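Before the canvassers come round to the kitchen table

If your house is the one where the ward leaflets get folded (ours has been for three elections now), a little order saves a lot of sighing. Wipe the counter the night before and let it dry – newsprint ink loves a damp patch. Stack in bundles of 1000, with a rubber band each way. Craig Hepburn swears by a wooden spoon for sharp creases, and I've come round to it! Keep the tea at the far end, please.

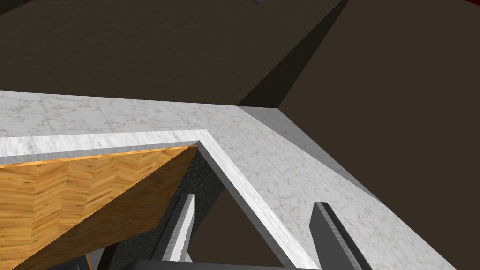
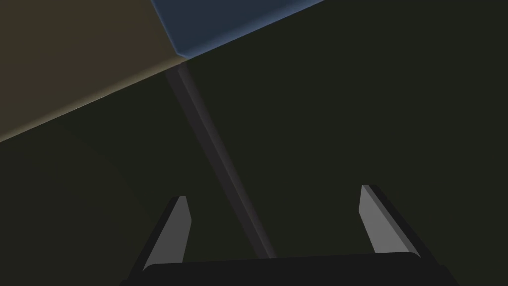
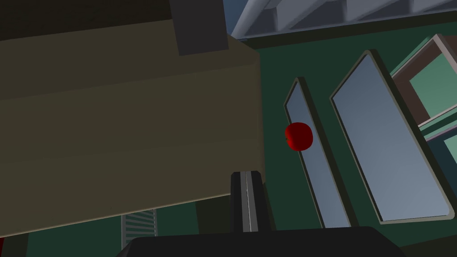
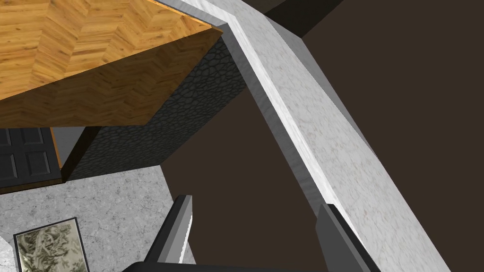 Marble countertop in the first picture, probably also in the last.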